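手持夹爪录的示教数据，录了一大堆还是教不会“收竹签、扔垃圾桶”，到底值不值得继续？

发布在：机器人与自动化 > 示教与遥操作
标签：手持夹爪 模仿学习 遥操作 示教数据 末端工具

提问者：Güven Ersoy

先说背景。我们组人不多，手里一台六轴臂，末端是平行夹爪。年初的时候组里定了个小目标：让机械臂把桌上用过的小东西夹起来丢进垃圾桶。听着很简单吧，我当时也觉得简单。

选方案的时候有两条路。一条是遥操作，人坐在旁边拿主手控制从臂；另一条是手持夹爪，人直接攥着一个和机器人末端结构差不多的夹爪去干活，上面带相机，录下来的画面和手指开合拿去训练。供应商 Honent 的销售跟我们讲，手持的效率高得多，不占用机器人，谁都能录，换个房间也能录。我一开始就不太信“谁都能录”这种话，不过遥操作那套确实慢，我自己试过，夹一根细东西要对半天，最后还是选了手持。

现在的情况是一共录了1717条，任务拆成两段：

第一段，从桌上或者盘子边上夹起竹签。
第二段，移到垃圾桶上方，松开，退回来。

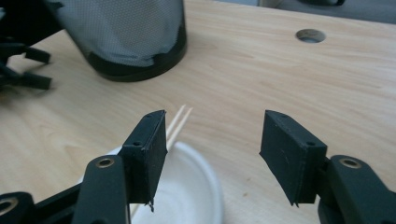 问题主要出在第一段。竹签又细又轻，两根挨在一起的时候，人拿着夹爪去夹，手腕会很自然地转一点，从侧面蹭进去，指尖贴着桌面一刮就起来了。人做这个动作根本不过脑子。可是机械臂回放出来就很僵，要么指尖悬在竹签上方几毫米空夹，要么往下压得太狠触发保护停机。盘子有个翘起来的边，签子架在边上的时候高度又不一样，更是乱来。

第二段好一些，但也有毛病。有时候松手松早了，签子落在桶外面；有时候到了桶上面不松，就停在那里，像在想事情。

我把成功率统计了一下，第一段单独测，最近一版模型大概是每3次成一次，这个数字我都不好意思往上报。同事的意见是继续录，录到够为止。我问什么叫够，没有答案。Honent 那边的答复也是“数据多样性不足，建议增加”，这话放在任何项目上都成立。

所以想请教几个具体的：

一、细长、轻、贴着桌面的物体，手持夹爪录出来的东西到底能不能用？有没有人真在自己的臂上跑通过，不是看演示视频那种。

二、指尖磨损有没有影响？我们录制用的夹爪用得挺狠，指尖的垫片早就不是新的样子了，机械臂上那副倒是几乎没怎么用过。

三、要不要把第二段改成遥操作重录？还是整个都改？

四、多人录的数据混在一起训练，是好事还是坏事？我们有两个人录，手法差得很远。

先谢过。麻烦别回“看论文”，论文我看了，论文里夹的是杯子。

12 人关注了这个问题

Ifigeneia Vasilakis 的回答
（被提问者采纳）

你的怀疑我基本同意，但我觉得你怀疑的对象偏了一点。手持夹爪这个路子本身能用，我手上有任务就是这么教出来的。不能用的是“录得越多越好”这个想法。

按你的编号说。

细长物体。能用，条件很苛刻。手持的时候人靠什么知道指尖碰到桌面了？靠手上那一下轻微的顶。这个信息相机拍不到，或者拍到了也看不出来，画面里悬空一毫米和贴着桌面几乎一样。你的模型只看画面，学到的就是“差不多到这个高度就合拢”，而对竹签来说，差一点就是空夹。录再多条，这个信息还是没有进来。

我的做法是两件事一起上。先换指尖，换成前端带一点弹性的，允许压过头，压过头也不会触发停机，这样高度误差就被硬件吃掉了一部分。然后录制的时候故意统一手法：每一次都先垂直下到碰桌面，停一下，再合拢。难看，慢，人会觉得很蠢，可是机械臂就吃这一套。你说的那种手腕一转蹭进去的动作，在数据里要么全留要么全删，我建议全删。

指尖磨损。影响比你想的大。你自己也说了，录制那副旧，机械臂上那副新。垫片下缘要是已经起毛、有碎边，夹细东西的时候实际接触的位置就变了，人会不知不觉补偿过去，机械臂不会补偿。还有一层，腕部相机看得见指尖，指尖的样子也是画面的一部分。新旧不一样，模型看到的就不是同一只手。便宜的做法是两边同时换新，录满一定条数再同时换。我们是每次换完都在本子上记一笔，后来查问题省了很多时间。

顺便检查一下连杆铰接处的铜套。手持那副天天被人攥着开合，间隙会变大，手指合拢时两边会不会对不齐，拿张纸夹一下就知道：纸两侧受力不匀，一抽就歪。

第二段要不要改遥操作。不用。你描述的“到了桶上面不松”很典型，多半是录的时候人在桶上方停的时间有长有短。在模型眼里，停着的画面后面接着的大多还是停着，它当然就停着。回去把这一段的停顿剪短，比重录划算。松手早的问题，看看是不是有人习惯边走边松，这种条目直接丢掉。

多人录。你这个规模，坏事。等你有十倍的量再谈混合。现在挑一个人的数据单独训一版，再用另一个人的单独训一版，比较一下，我猜其中一版会比混合的好不少。如果两版都差，那问题就在别处，回头查指尖。

下面是我会走的顺序，你可以照着试，也可以跳：

1. 先停录。别让同事继续录，现在录的大概率还要删。

2. 从现有数据里抽70条第一段，用肉眼看，只看合拢前的那一小截，分成“碰到桌面”和“没把握”两堆。如果第二堆比第一堆多，后面不用看了，直接进第4步。

3. 第二段同样抽一批，专看夹爪张开时是否已经在桶口正上方。桶里套着袋子的，注意袋口的褶子会反光，别把那个当成签子还没掉。

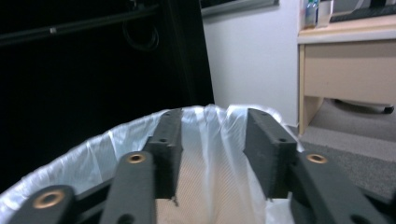
4. 两边换同款新指尖，手持的和机械臂上的一起换。换完先空夹，再夹纸，再夹竹签，都用手动模式，不跑模型。手动模式下都夹不稳的话，模型没有理由夹得稳。

5. 由一个人按统一手法重录一小批，宁可少。竹签的朝向要变，盘子的位置要变，垃圾桶的位置也稍微变，手法不变。

6. 训一版，测第一段。这时候如果还是老样子，我才会考虑遥操作，而且是带力反馈的那种。不带力反馈的遥操作夹细东西，你已经试过是什么滋味了。

最后说一句销售的事。“谁都能录”这话我也听过。谁都能录是真的，谁录的都能用是另外一回事。

Güven Ersoy 的评论
第2步我刚做完，看到一半就不想看了。“没把握”那堆明显更多，而且基本集中在同事录的那部分，他就是手腕一转那派。明天拉他一起看。铜套也查了，手持那副确实松，纸一抽就歪。我原来一直以为是自己手抖。

Ifigeneia Vasilakis 的评论
那就先别急着训，把松的换掉。看数据时别说是他的问题，他夹得比谁都好，只是机械臂学不来。

Prodromos Vlachopoulos 的回答

我是反对派。

三年前我们就放弃让机器人学着夹签子了。说个得罪人的看法：这个任务根本不需要学。桌面高度是固定的，桶的位置你也可以固定，上面装个相机认出竹签的中心和角度，下去、夹、抬、走、放，写死就完了。一个下午的活。你们录那么多条的工时，够写好几遍了。

示教这套东西我不是没碰过。我们当时用的是拖动示教，直接抓着臂走一遍，后来换过 Lutetti 的主从遥操作，每换一种都有人来讲这次不一样。拖动示教在点位任务上很好用，到现在我们还在用。一旦指望它“举一反三”，就开始录数据，录着录着人就变成给机器人打工的了。

当然你可以说写死的程序换个桌子就不行。对，换桌子要重标定，二十分钟。你的模型换个桌子行不行，你测过吗？

至于指尖磨损，写死的程序一样会受影响，这一点楼上说得没错，该换就换。

Ifigeneia Vasilakis 的评论
两根挨着的时候，你的中心和角度怎么定？架在盘子边上那根呢？

Prodromos Vlachopoulos 的评论
挨着就一起夹。架着的先推一下盘子。

Ifigeneia Vasilakis 的评论
“先推一下盘子”写进去以后就不是一个下午了。

Güven Ersoy 的评论
说实话写死的方案我提过，组里否了，理由是后面还要换别的东西夹。后面换什么也没定。我打算自己偷偷写一版当对照，至少知道学出来的这个到底比笨办法强还是弱。

Savvas Zervas 的回答

我们也遇到过，把相机帧率调高就好了。另外可以试试换个颜色深的桌垫，竹签颜色太浅，跟木头桌子太像了，看不清。

Güven Ersoy 的评论
帧率已经是最高档。桌垫这个倒是可以试，就是怕以后只认桌垫。

Marlene Frota 的评论
桌垫别买反光的那种，我们踩过，灯一照上面全是亮斑，夹爪对着亮斑去夹。哑光的没事。另外问一下，你们手持那副的铜套是自己压的还是整根连杆换？我这边也松了，Honent 报的价有点离谱。

Güven Ersoy 的评论
准备自己压，先拆一根下来量孔径。量完我把尺寸贴在这下面。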